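**Finding old chapel sermons from Vasberg**

My grandfather preached at the chapel in Vasberg and I'd like to read his sermons. The chapel closed years ago and the building has been sold. Does anyone know where the papers went?

Mārtiņš Jaunzems, 2021-04-14

**Grukance**

Most of them went to the Lorken reading room. There are 198 sermons in six boxes, sorted by preacher - ask for the handlist first and quote the box number when you write.
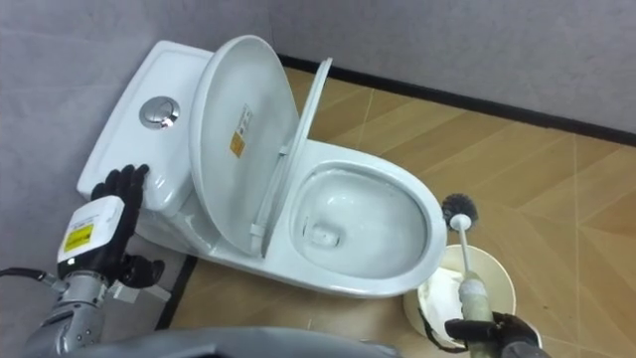
They don't lend, but they will copy up to six pages free of charge. Handwriting varies a lot. The later ones are typed.

**Bite**

Try the parish newsletter too, they printed bits of sermons. Not sure which years.

**Lorken reader**

The handlist leaves out funeral addresses. Those are in a separate folder, and you have to ask for it by name.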